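Home Shop Repairs FAQ Contact

Lukbridge Denim Mending: Your Questions

I mend jeans from my back room in Lukbridge, mostly by mail, and I get a lot of the same emails (I love them, keep them coming!). I've put my answers together so you don't have to wait on me.

What do you fix?

Blown-out knees, ripped back pockets, frayed hems, busted belt loops, and the dreaded crotch hole, which is easily half of my work. If the denim still has some life in it, I'll give it a go. Dark indigo is my favorite to match, and I keep way too much thread in that tan-to-orange range for the topstitching. 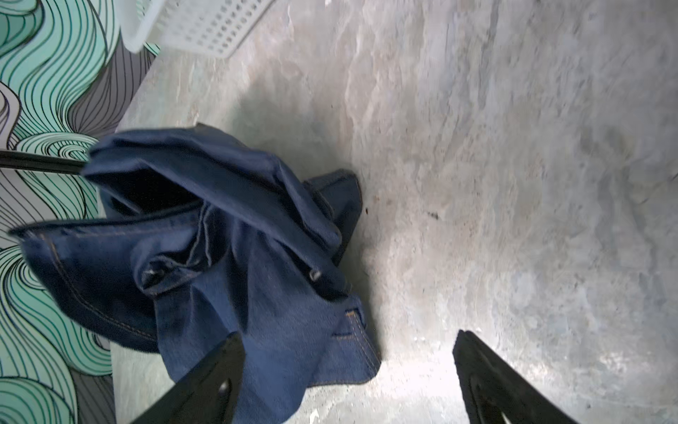
How much does it cost?

Hems are $20 and most patches are too. A full knee rebuild on both legs can run up to $75, but I'll always send you a price before I pick up a needle.

Do I need to wash them first?

Yes please! Cold water, inside out, hang to dry. Check the pockets while you're at it - I've mailed back keys, a retainer and one very nice pen.
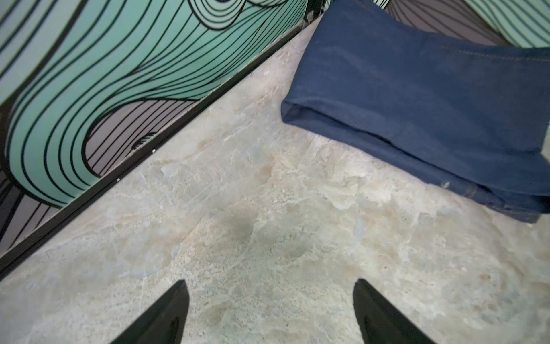
How long will I be without my jeans?

Plan on 8 days once they reach me, plus the mail both ways. July gets slower because I take the first part of it off and come home to a mountain of packages.

Will the repair show?

Up close, a little. I darn by machine on an old Lemex that belonged to my aunt, going back and forth along the grain so the new thread sinks in. If you'd like it to show, tell me, and I'll happily go wild with the sashiko.

How should I pack them?

Fold them lengthwise, then in thirds, and slide them into any plastic mailer. Put a note in with your name and what hurts. A bit of masking tape next to the hole helps me a ton.
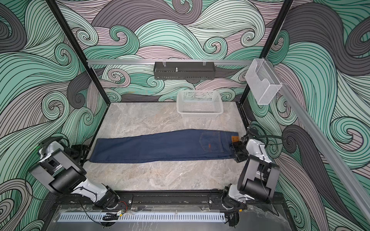

Can I drop them off?

You can! I'm at the Testton market with my table, right by the Sarpong bakery stand. Bring two pairs and the second hem is half price.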